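Work and Machines: Handout for Session Three
Automation in the workplace, and who does the work afterwards
Revised 28 July 2019

Bring these notes to the seminar along with the Brimton material. The short questions at the end are for discussion and you don't need to write anything up.

1. What we are looking at

Last session ended on the word "replace". Most of you used it in the exercise, and so does nearly every press release. A machine replaces a packer, a scheduling program replaces a shift planner, and the accounts show one wage fewer. I'd like you to stop using the word for a fortnight and see what you have to say in its place. Usually it takes a longer sentence, with more people in it.

Our case is the Brimton plant at Jundport, which packs spare parts and small household goods for other firms. Two years ago the owners signed a contract with Konisance, a supplier of robot arms and the software that runs them. The arms were to take over the mixed packing line, where the goods change from one order to the next and come in awkward shapes. The older machines at Brimton, bought from Reinholz, only ever dealt with identical cartons, and the mixed line had been left to people for that reason.

The business case ran to 51 pages. I have read it twice. It has a chapter on floor loading and another on insurance, and the people on the line appear in a single table under "variable costs". Keep that in mind when you read the part headed "Our people", which was plainly added at a later stage and by a different writer.

2. The claim, and how it was put

The claim made to the staff came in three parts. The arms would do the dull and heavy work. The staff would move to better work. There would be no forced redundancies before October of the following year.

Take them in turn.

Dull and heavy work. Some of the work on the mixed line was heavy, and I wouldn't want anyone to be sentimental about it. Shoulders and wrists suffered. But the heavy items were also the ones the arms handled worst, and they stayed with the people. What the arms took first was the light, regular goods, which packers had used as a rest between the bad ones. So the work left over was harder, hour for hour, than the work before. Nobody had planned this. The order in which tasks were automated was set by what the machine could manage, and it had no connection with what the packers found tiring.

Better work. There was new work, certainly. Of the 17 packers on the mixed line, three were given the title of "robot coach" and a small rise. The rest became "cell attendants", meaning that they cleared jams, refilled trays and did the packing the arms couldn't do. The attendants' pay didn't change. Their breaks did: a break now had to fit in with the arm's cycle, and the arm doesn't get hungry.

Redundancies. The promise was kept, to the letter. Look at how it is worded. It covers forced redundancies and has a date on it, and it says nothing of agency staff, who were the first to go and weren't counted as having gone.

3. Teaching the machine

This is the part of the case that textbooks tend to leave out, so we'll spend most of the session on it.

A robot arm that handles a thousand identical cartons can be programmed by an engineer who has never packed one. For mixed goods the approach is different. The software needs a large store of examples of the job being done, and the examples have to come from somebody's hands. One way of getting them is to have a person do the task with hand-held grippers, so that what gets recorded is already in the machine's terms: two fingers, opening and closing, from a certain direction. The printed marker patterns you often find on such equipment can be picked out by a camera and used to work out where the gripper is and which way it is turned.

Think about what this asks of a skilled person. A packer uses ten fingers, a palm, a hip against the bench. She feels that a box is going to split before it does. Give her a pair of two-fingered grippers and she must do the job worse, on purpose, again and again, and do it tidily enough for the recording to be of use. The coaches were told they were "passing on their expertise". A good share of their expertise couldn't get through the gripper at all.

Note also the physical side. Holding a tool out in front of the body with the elbows off the ribs is tiring, and straps over the shoulders don't make it less so. The supplier's guide has a page on care of the grippers. It has two lines on care of the operator, one of which tells him to drink water.
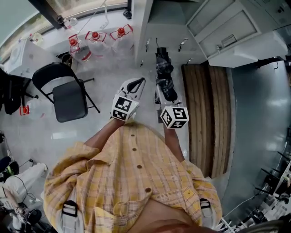 Hanne Ketilsson read a draft of this section and thought I was being unfair. Her view was that the coaches had the most interesting job in the building, that they were asked for their opinion for the first time in years, and that a lecturer who has never stood on a packing line should be slow to call other people's new work a loss. She added that the old line was no paradise and that I had left out the noise.

I've left her objection in because much of it is right. The coaches did like the work, at least at first. They set up trial tasks, argued with the engineers, and now and then won. One of them got the order of a whole task changed because the recorded version would have put glass at the bottom. That is real influence over a machine, and few workers in this course's other cases had any.

My doubt lies elsewhere. Ask what the job is for, and when it ends. A coach produces examples until there are enough examples. The contract with Konisance lists the "demonstration phase" as a stage, with a finish, and the coaches' new title is tied to that stage. What they made during it (the recordings) belongs to the supplier, who may use it at other sites. None of the three was shown this clause. When I raised it with the site manager he said it was standard, and I'm sure it is.

4. What gets measured

After the change, the plant reported that the mixed line was running with fewer labour hours per order. I have no reason to think the figure false. I do think you should learn to ask what was put into it.

At Brimton, labour hours on the mixed line left out three things. The coaches' time was booked to the project. Time spent clearing jams was booked to maintenance, even where a cell attendant did the clearing. Orders the arms failed on were passed to a side bench, and the side bench had its own cost code. Each of those choices can be defended by itself. Put together, they make the line look better than it was, and they make some of the human work disappear from the books while it's still being done by human beings.

A related point on percentages. The first monthly report gave 100 per cent "robot availability". Availability meant that the arm was switched on and showing no fault. It could be waiting for an attendant to free a crushed bag and still be fully available. The packers, who knew quite well how long they'd been leaning over it, found this figure very funny.

5. Skill, and where it goes

The usual argument in the literature is between two camps. One says automation strips skill from workers, the other that it raises the skill required. You'll be tempted to say "a bit of both" and move on. Please don't, as it lets you off finding out who got which bit.

In this case the answer is uneven and fairly easy to trace. Three people gained skill for a limited time. The attendants gained one narrow skill, reading the arm's faults, which they picked up from each other with no training and no grade attached. And they lost practice at packing the ordinary goods. This last matters when the arms stop. During one long stoppage the line was worked by hand again, and it was slow, partly because the trays had been rearranged to suit the arms and were now at the wrong height for people. The stoppage report put the delay down to "operator pace".

I'd underline the trays. When we talk of people adapting to machines it sounds like a matter of attitude. Often it's the height of a shelf.

6. Things I'm not claiming

I'm not claiming that the arms don't work. On light, regular goods they were steady, and on nights they were welcome.

Nor am I claiming that the managers lied. They repeated what they had been told by people with something to sell, and they stopped asking once the contract was signed.

Nor can one plant stand for all of them. Brimton is middling in size and has no recognised union, and both facts shaped what happened. Compare it with the hospital laundry case in Session Five, where the staff had a say in the order of tasks and the result looks rather different.

7. For discussion

Rewrite the three-part promise in section 2 so that it would bind the employer to something. How long does it get?

Should the people whose movements are recorded have a share in what the recordings earn? If you think so, say how you'd work it out for a packer who leaves after a month. If you think they shouldn't, say how their case differs from a musician's.

Hanne Ketilsson says that being asked for your opinion is worth something even if the job is temporary. What would you need to know about the coaches to agree with her?

Draw up your own list of hours to count as labour on the mixed line. Compare it with your neighbour's before the seminar and be ready to defend the differences.

Reading: the "Our people" part of the business case, then the stoppage report, in that order. The copies in the course folder have the cost codes marked in the margin; the marks are mine and may contain errors.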